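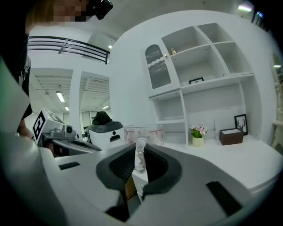 第5章　手持ちグリッパ作業の規則と記録

この章で学ぶこと

・手持ちグリッパを使う作業で、どのような規則が必要になるか
・作業場所を準備するときの確認事項
・透明な物体、割れやすい物体の扱い方
・2人で同じ台を使うときの合図と順番
・作業記録の書き方と、記録を除外する基準

前の章では、固定されたロボットアームの周りの安全距離と、非常停止の配置について説明しました。アームの動く範囲は図面に書くことができますから、規則も図面の上に書くことができました。この章で扱う手持ちグリッパには、柵もなく、床に引いた線もありません。グリッパを動かすのは人の腕であり、人は歩きますし、体の向きも変えます。したがって、第4章の規則をそのまま移しても、あまり役に立ちません。

手持ちグリッパの作業は、工場の中だけで行われるものではありません。台所、店のカウンター、事務室の棚の前など、もともと別の目的で作られた場所がよく使われます。そのような場所には、作業と関係のない物がたくさん置いてあります。植木鉢、額、箱、小さい飾りなどです。これらを全部片付けてから始めるべきか、そのままにしておくべきか、という質問を学生からよく受けます。この章の立場は、「手の届く範囲は整え、その外は変えない。ただし変えなかったことを記録に書く」というものです。理由は5.2節で述べます。

5.1　なぜ文書にした規則が必要か

Lavex社の作業手順を長く担当したグラサ・ヴェローゾ（Graça Veloso）は、社内の研修資料の初めに次のように書いています。

「経験のある作業者ほど、自分の持ち方を規則だと思っている。その持ち方は、隣の人には見えていない。」

同社では、文書の規則がなかった時期に、作業者がそれぞれ自分の方法でグリッパを使っていました。ある人は指を完全に開いてから物体に近づけ、ある人は少しだけ開いて近づけました。どちらの方法でも物体をつかむことはできます。しかし、後で記録を並べたとき、二つの方法が混ざっていることが問題になりました。集めた797件の記録を見直した結果、開始の姿勢が書かれていない記録は、比較の材料として使えないと判断されました。

ここから分かるのは、規則には二つの役割があるということです。一つは人と物を守る役割、もう一つは記録を比較できるようにする役割です。教科書によっては前者だけを「安全規則」として扱い、後者を「データの品質」という別の章に置きます。本書では両方を同じ章で扱います。現場では、同じ作業者が、同じ時間に、同じ一枚の手順書を見て行うことだからです。

なお、以下に示す規則は、法律や公的な規格の代わりになるものではありません。自分の職場で適用される法令と規格を先に確認し、その上で、この章の内容を手順書の下書きとして使ってください。

5.2　作業場所の準備

作業を始める前に、責任者は次の事項を確認します。

（1）台の面が平らで、乾いていること。光沢のある面では、照明の反射が物体の輪郭と重なることがあるので、立つ位置からも一度見る。
（2）手の届く範囲に、作業に使わない割れ物がないこと。
（3）電気製品が台の上にある場合、電源の状態を確認し、コードが腕の通る所にないこと。
（4）位置を知るためのマーカーを使う場合、マーカーの面に汚れや傷がなく、袖や髪で隠れないこと。
（5）頭に装着する機器を使う場合、装着したまま足元を見ることができること。

（2）の「手の届く範囲」は、腕を伸ばした長さで決めるのではありません。グリッパを持って腕を伸ばした長さで決めます。初心者はグリッパの長さを忘れやすく、指先ではなく本体の後ろ側を棚にぶつける事故が多く報告されます。

範囲の外にある物は動かしません。背景を毎回変えると、あとで条件を再現することができなくなります。動かす必要がある場合は、動かす前と後の状態を記録に残します。

5.3　透明な物体と細い物体

ガラスや樹脂の細い管は、手持ちグリッパの練習でよく選ばれる物体です。軽くて、形が簡単で、失敗が分かりやすいからです。けれども、規則を作る側から見ると、これは易しい物体ではありません。

第一に、透明な物体は後ろにある物の色や模様を通して見せます。作業者は指の間に管があることを知っているので迷いませんが、記録を読む人や機械は、管の縁と後ろの容器の縁を取り違えることがあります。第二に、材質の区別が見た目だけでは難しいです。ガラスか樹脂かが分からないときは、必ずガラスとして扱ってください。第三に、柔らかい指は細い物に合わせて変形しますから、つかんでいる力が手に伝わりにくいです。

これらの理由から、本書では次の基本の持ち方を勧めます。

・管は立てた状態でつかみ、指の先端だけで支えない。
・つかんだ後、持ち上げる前に一度止まる。
・人の顔の高さより上に上げない。
・液体が入っている管は、この章の練習では使わない。
・質量が500グラムを超える物体は、この章の練習の対象にしない。

「一度止まる」という規則は、練習生に人気がありません。作業が遅くなるからです。Jasteckの教育担当であるヘリベルト・ナバ（Heriberto Nava）は、この停止を省略した組と省略しなかった組を並べて練習させ、落下した物体をその場で片付けさせました。片付けの時間まで含めて作業時間を計ると、練習生の多くは自分から停止を入れるようになったそうです。同じ方法がすべての教室で成功するとは言えませんが、説明だけで規則を守らせるより、試す価値があると思います。

5.4　2人で一つの台を使う場合

グリッパを持つ人が2人になると、規則は急に複雑になります。互いの指先は見えていても、互いの肘はたいてい見えません。特に、片方の人が手元の物体に集中しているとき、もう片方の人のグリッパが横から近づくことに気がつくのが遅れます。

そこで、台の上の空間を「持ち場」と「共用の場所」に分けます。持ち場には、その人のグリッパだけが入ることができます。共用の場所には、声で合図をしてから入ります。合図の言葉は短く、聞き間違いの少ないものを選び、手順書の最初の頁に書いておきます。

物体を渡すときは、受け取る側がつかんだことを声で伝え、そのあとで渡す側が指を開きます。順番を逆にしてはいけません。また、合図が聞こえなかった場合は「許可がない」と解釈します。「たぶん聞こえた」は、許可に含まれません。

位置を測るマーカーやセンサーを付けたグリッパでは、相手の体がマーカーを隠すことにも注意が必要です。隠れた時間が長いときは、その回を途中で止めて、初めからやり直します。途中から続けた記録は、続けたことが分かる印を付けないかぎり、ほかの記録と一緒に保存しないでください。

5.5　記録を除外する基準

どの記録を使い、どの記録を使わないかは、作業を始める前に決めておきます。終わってから決めると、見た目のよい結果だけを残すことになりやすいです。

除外の理由は、選択式の欄と自由記述の欄の両方に書きます。選択式の欄だけでは、予想していなかった出来事が「その他」に集まってしまいます。自由記述の欄だけでは、あとで数えることができません。物体を落とした記録は、失敗した記録であって、除外する記録ではありません。この二つを混同した手順書は、今でもときどき見られます。

また、台のそばにいる人の顔や、部屋に置かれた個人の持ち物が記録に入る可能性があります。作業の前に説明と同意の手続きを行い、顔の処理を誰が、どの段階で行うかを手順書に書いてください。この手続きについては、次の節で書式を示しながら詳しく説明します。

予習のための課題

自分の教室または職場にある台を一つ選び、5.2節の確認事項に沿って点検表を作りなさい。点検表ができたら、その台を使ったことのない人に渡し、説明を加えないで点検してもらいなさい。その人が迷った項目に印を付け、授業に持ってきてください。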